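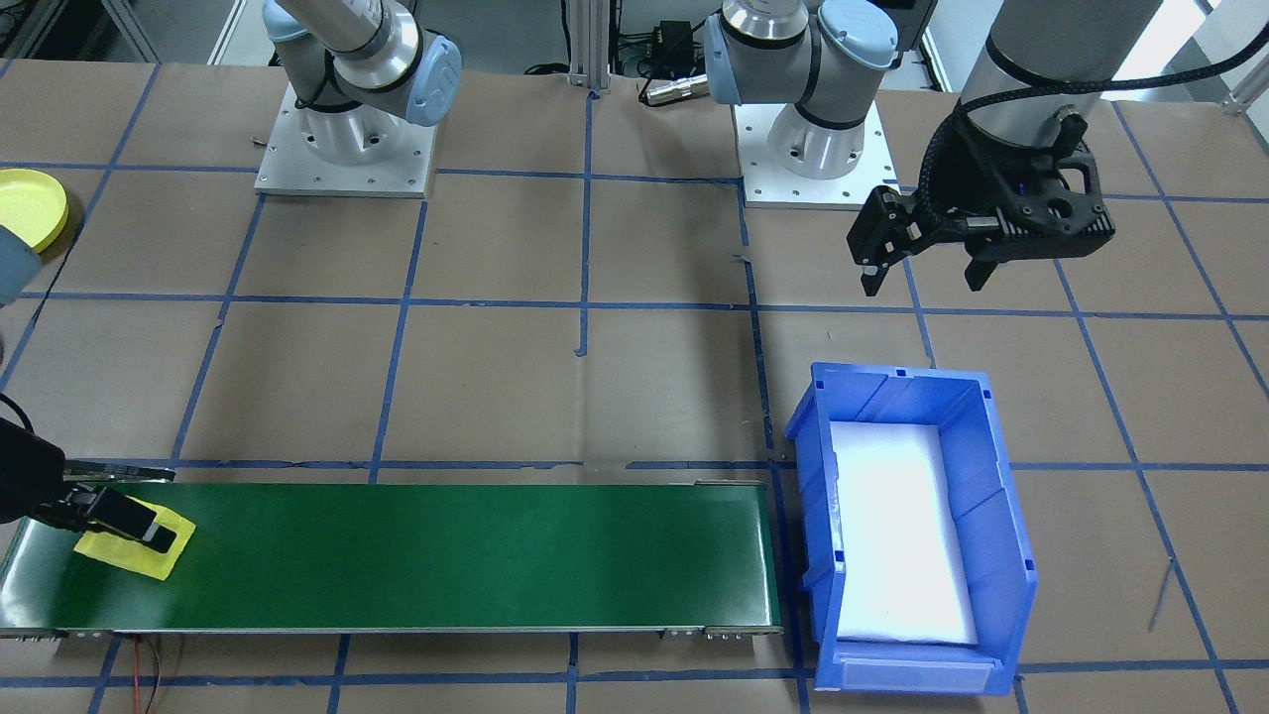
*A gripper on a square of yellow cloth at one end of the belt, with the blue bin at the other.*

Sorting laundry is dull work, and Ravindran Mudaliar would like to hand it over. At Trestix he has spent since October on one small part of the job: cloths, a belt and a bin. Out of 200 tries, 171 ended with the cloth in the bin. Towels are harder, and a fitted sheet still beats both arms. A slow cloth can take up to 96 seconds. Mudaliar does the same by hand in six. He thinks hotels will buy first, and homes a good deal later.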